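Prorncombe Reading Room and Hall
Minutes, Weds 2/22/23, 7pm, back room

Present: nine of us, two apologies. Quorate. Started late, heating.

1. Last minutes
Agreed with one change, the skip was paid for by the hall and not by the Saturday market. Signed.

2. Money
Balance 1,841 pounds in the current account. Electric bill still to come out, last one was an estimate so expect worse. Savings account not touched. Query on the bank charge from before Christmas, bank has not replied, chase again. Hire income down on last winter, mostly the dance class stopping. Badminton have paid up to Easter.

3. Roof
Funero came and looked at the valley gutter over the kitchen. Quote is 1,175 pounds inc. scaffold, good until end of March. Second quote from Raptis was promised and hasnt come. Long talk. Some felt we should wait for it, others that the kitchen ceiling won't last another wet month. Vote: go with Funero if nothing from Raptis by Friday week. Six for, two against, one abstained. Bucket to stay where it is. Please do not move the bucket.

4. Furnishing the quiet room
Walls are done, one coat more on the door. Desk is in. Lamp as agreed last time, the globe one with the black swirls on the shade. General liking for it, one member thought it a bit fancy for homework club. Portable items to go on the hall inventory and the insurance list. Rug offered, declined with thanks (moths). 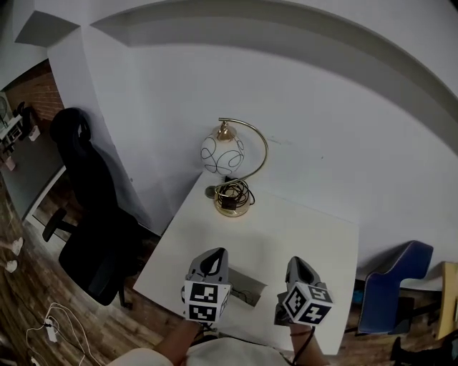 5. Homework club
Going well, up to 20 on a busy night which is too many for the front room. Quiet room will help. Biscuits budget raised. Complaint from the choir about noise in the corridor, choir also noisy, both to be asked nicely. Need one more adult on the rota for Thursdays or we'll have to cap numbers. Notice to go in the window and the parish newsletter.

6. Electrical testing
Grimodard booked for the portable appliance testing, all kettles, heaters, the urn, both hoovers and the lamps. Anything brought from home must be taken home again or it gets tested and charged for. The old fan heater in the cloakroom to be thrown out whatever it says on the sticker. Extension leads: we have too many and most are too short. Agreed to buy decent ones, and a cable tidy for the quiet room before it opens, so no flex hanging where children sit. 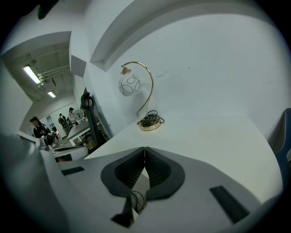
Also asked whether bulbs can all be the same fitting in future, as the cupboard is full of ones that fit nothing. Agreed in principle. Somebody to go through the cupboard, no takers yet, carry forward.

7. Bookings
Wedding party wants the whole weekend in September, clashes with the produce show on the Sunday. Show has always had that date. Offer them Friday and Saturday with a clear-out by 10pm Saturday, deposit doubled. Yoga want to swap to mornings, fine. Online diary is wrong for 3 dates in April, being corected, use the paper diary till then.

8. AOB
Back gate latch broken again.
Piano tuner due, can people stop putting plants on it.
Key to the side door missing, check your coat pockets please. If not found by next meeting we change the lock.
Thanks minuted for the painting.

Closed 8.50pm. Next meeting same time last Weds of next month, front room if the ceiling is bad.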